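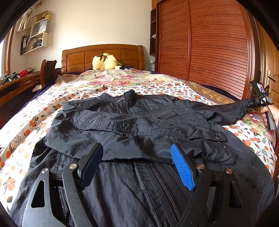
Folding a jacket with two hand-held grippers: second sleeve keeps dragging

Posted by Murali Kurup in Teaching by Demonstration

I am recording jacket folding with a pair of hand-held grippers, one in each hand, working on a bed. The jacket is dark gray, thin, with a stand-up collar and a full front zipper. The first sleeve goes across the body fine. When I bring the second one over, the first tends to slide with it. I have 275 recordings so far and I would call 193 of them clean. After training, the arm gets the first sleeve down and then stalls above the second one. Is it my technique, or do I just need more recordings?

Aravind Annamalai
Both, but fix the technique first. A few things that helped me with shirts and jackets:

Pick up the sleeve by the cuff, on the cloth. If there is a snap there, keep the pads off it. Mine slipped on metal more than on anything else.

Keep the left gripper open and resting near the first sleeve while the right one travels. You don't have to clamp it. Light pressure with the tips is enough.

Decide on one order and stay with it. If you do left sleeve first in half the recordings and right sleeve first in the other half, a small set like yours will give you an arm that hesitates in the middle. That sounds like your stall.

Let go, lift straight up, wait a second, then move. People rush the release because their own hands know the cloth is down.

I would also throw out the 82 that aren't clean, unless they show a proper recovery from a slip. Those are worth keeping in a separate folder.

Kanako Sakamoto
More recordings. We had 3054 before ours was any good.

Murali Murthy
Does the bed matter? A mattress gives when you press on it, and the cloth underneath moves too. I do mine on a table at Sendedholm and never had the sliding. Pull the sheet tight at least. I can't help with the stall, I only do remote control with the Pretell arms and that is a different setup.

Murali Kurup
Thanks. I had been switching the order without thinking about it. Will redo them left sleeve first and tuck the sheet in.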